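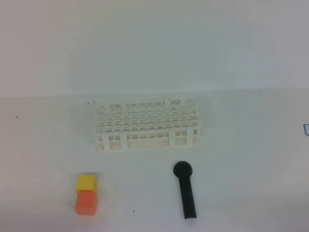
3.2 Le portoir vide, ou pourquoi on se trompe de rangée

J'avoue que je suis entrée dans cette étude par la petite porte. À l'origine, je voulais parler des étiquettes (on y reviendra en 3.4, promis !) et le portoir n'était pour moi qu'un support. Et puis j'ai relu les cahiers de Hafþór Hafþórsson, qui avait noté en marge, séance après séance, « mauvaise rangée », « encore la rangée d'à côté », « rangée, toujours ». Les étiquettes étaient bien lues, les tubes étaient les bons, et ils finissaient quand même à un trou de leur place. J'ai donc repris la question par le bas, c'est-à-dire par le portoir sans rien dedans.

Le modèle dont je parle est celui de la figure 1 : plastique blanc, rectangulaire, ajouré, avec un plateau supérieur percé de petits trous carrés et au moins un second niveau en dessous. Il est posé dans le sens de la longueur sur un plan de travail très clair. Pour qui a passé du temps à une paillasse, c'est d'une banalité totale, et je crois que c'est pour ça qu'on le regarde si peu. Or, vu de biais, le niveau inférieur se devine à travers les ouvertures du dessus, dans des gris et des beiges très doux, et l'œil doit trier deux quadrillages presque de la même couleur. Comparez avec les deux petits cubes, le jaune et l'orange : on les repère tout de suite, alors que pour désigner un trou précis de la grille il faut vraiment s'appliquer. Essayez de suivre une rangée du regard, d'un bout à l'autre, sans le doigt !

J'ai travaillé avec 8 personnes, toutes habituées aux portoirs, en 2 séances chacune. La consigne tenait en une phrase : placer des tubes vides aux positions dictées par Kaj Vigfúsdóttir, à voix haute, sous la forme « rangée, colonne ». Chaque participant plaçait 200 tubes par séance, avec une pause au milieu (au début je n'en avais pas prévu, et on me l'a fait comprendre assez vite). À la première séance, le portoir était laissé tel quel. À la seconde, une bande de papier portant des lettres était collée le long du petit côté. C'est tout, et je tenais à ce que ce soit tout, parce que les solutions du type Trodora, avec plateaux moulés et repères gravés, ont leurs propres défauts et qu'une équipe ne remplace pas son stock pour me faire plaisir.

Je classe comme « glissement » tout tube posé dans la bonne colonne mais dans la rangée voisine, et comme « saut » tout le reste. Les sauts sont rares et je ne sais pas trop quoi en dire ; une bonne partie vient de deux positions que Kaj prononçait trop vite. Les glissements, eux, ont une géographie. Ils se concentrent vers le milieu du plateau, là où il n'y a ni bord ni angle auquel se raccrocher, et presque jamais sur la première rangée. Une participante m'a expliqué qu'elle comptait toujours « depuis la façade », en s'appuyant du regard sur les montants verticaux. J'ai trouvé ça très malin, à ceci près que les montants ne tombent pas forcément là où on les voudrait.
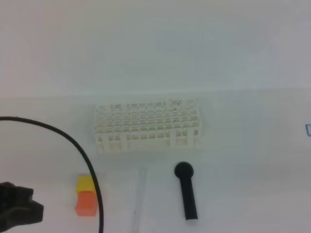

J'ai aussi demandé à chacun de remplir le portoir à partir de zéro, sans dictée, comme il le ferait un matin ordinaire. Là, surprise (enfin, pour moi) : personne ou presque ne commence dans le même coin selon la main dominante, et la plupart font pivoter le portoir avant de poser le premier tube. Un portoir symétrique accepte ça très bien, il ne proteste pas, mais la position « première rangée » change de côté et le cahier, lui, ne pivote pas. Dans les notes de Hafþór, 21 erreurs que j'avais d'abord rangées parmi les sauts s'expliquent très bien si l'on suppose un portoir retourné. Je les ai donc reclassées, en gardant les deux comptages en annexe pour les lecteurs que cela agacerait.

La bande de lettres aide, surtout en début de séance. Elle aide moins quand le portoir se remplit, et je soupçonne que les tubes déjà en place font alors eux-mêmes office de repères, bien plus commodes qu'une lettre qu'il faut aller chercher sur le côté. Mes données ne permettent pas de le trancher : l'ordre des séances était le même pour tous, et l'habitude a pu jouer. Kaj avait proposé de l'alterner, elle avait raison, et c'est ce que nous ferons dans la reprise prévue en juin.

Reste la couleur du plan de travail, que je n'ai pas fait varier. Blanc sur blanc, c'est propre, c'est lumineux, et les rangées s'y perdent. Une simple feuille sombre glissée sous le portoir suffirait peut-être à détacher les ouvertures, et deux participants l'ont réclamée spontanément à la fin. Je traite cette variante à part, avec les étiquettes, en 3.4.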